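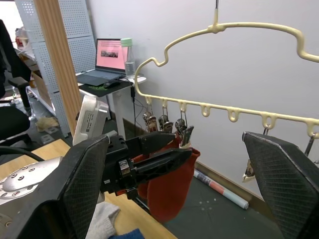
Red sock, cuff end up.

Skaliver Mid-Weight Sock
Maker: Cidik
Sold in pairs or in packs of 12 pairs

The Skaliver is a plain crew sock for daily wear in shoes or light boots. It is knit on a circular machine from a wool and nylon yarn, with a separate elastic thread laid into the cuff. The leg is a 2 by 2 rib. The foot is flat knit on top and terry looped underneath, from the back of the heel to the base of the toes. The arch has no compression band.

The current version replaces the one sold until July. The yarn supplier is now Koyama, and the toe is closed by hand linking. The old toe had a raised seam that some wearers felt in narrow shoes. Sizing did not change, and old and new stock can be worn as a pair, although the older cuff is slightly shorter.

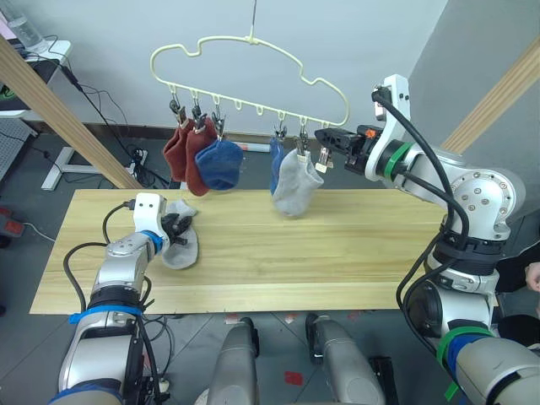
Washing
Turn inside out. Machine wash at 40 °C or below on a gentle cycle. Use a detergent marked for wool. Do not use bleach or fabric softener; softener coats the loops under the foot and they stop taking up moisture. Wash dark colors separately the first time.

Drying
Air dry only. Tumble drying shortens the foot by up to one size and is not covered by the warranty. Pull the sock to shape while damp. Keep it away from radiators and direct sun, both of which age the elastic. A sock can be clipped at either end, but clipping at the toe leaves no mark on the rib.

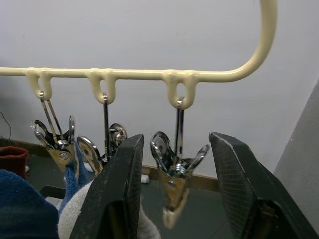 Wear testing
Samples from each yarn lot go on a flat abrasion tester at the Zelham mill. Heel and ball of foot are tested apart. A lot passes if no hole opens after 1,000 rubs at the set load. The test ranks lots against each other and does not predict months of wear. Kuo-hua Chang keeps the lot records and can look up a result from the number stitched inside the cuff.

Sizes
S: US men's 5 to 7, women's 6 to 8
M: US men's 8 to 10, women's 9 to 11
L: US men's 11 to 13
Between sizes, take the smaller. The foot relaxes a little after the first few washes.

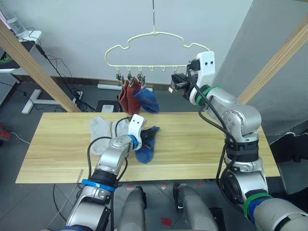 Color and dye lots
Shade varies between lots, mostly in the blues. Pairs are matched at the mill, but two pairs ordered at different times may differ. For uniform orders, ask for a single lot when you place the order. Held lots are kept for one month.

Returns and warranty
Unworn pairs can be returned with the paper band on. Holes at the toe link are treated as a knitting fault and the pair is replaced. Holes at the heel are treated as wear.

Trade orders: Rosalie Ruchti
Repairs and replacements: Yuk-lan Liu

Page revised January 23, 2022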